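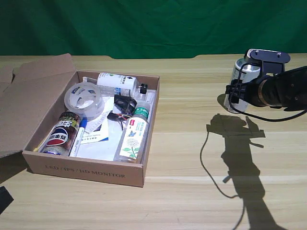 Silver can in the fingers, box on the left.

December 2019 - bench notes, clearing-up chore

Ronaldo Holanda asked me over lunch whether the arm could do his recycling yet, and I said I'd write down what I think instead of waving my hands at him. So! The chore is the one everybody hates at home - a box full of mixed junk, and somebody has to sort the drinks stuff from the marker, the paper and whatever else got thrown in. Cans I'm fairly hopeful about. They're stiff, they're round, and the grip width barely changes from one to the next.

Bottles are where I get nervous (thin walls, slippery labels, and they lie at any old angle on top of each other). 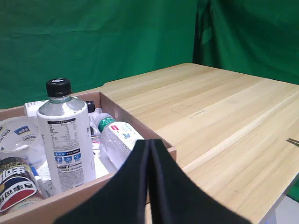 Fingers at the near rim, tall bottle standing, water bottle on its side.

My rule for Edix is still to come in over the rim with the fingers closed and open up late. The planner limit is 30 seconds per pick, and my kid would've emptied the whole box by then. Config is saved as run 1612 in the Tillman folder, please don't overwrite it again!!
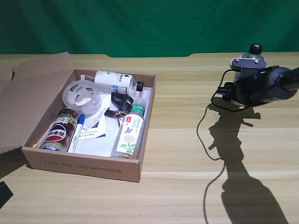
Page 996

Clear plastic is my other worry - the depth map goes to mush on it and I end up trusting the cap more than the body. Black caps are great for that. Wires I wouldn't let it near at all yet, they snag on everything.

So would I buy one for my kitchen? Nope. For a sorting bench at Clilgate, with a person close by, maybe. To do in January: softer close on bottles, ask about new finger pads.

Comments (3)

Ronaldo: So I'm still taking out my own cans. Noted.

mk_bench: What grip force are you using on the thin bottles? Ours buckle.

tomasz: Try the cap trick with white caps too, I had trouble on a pale table.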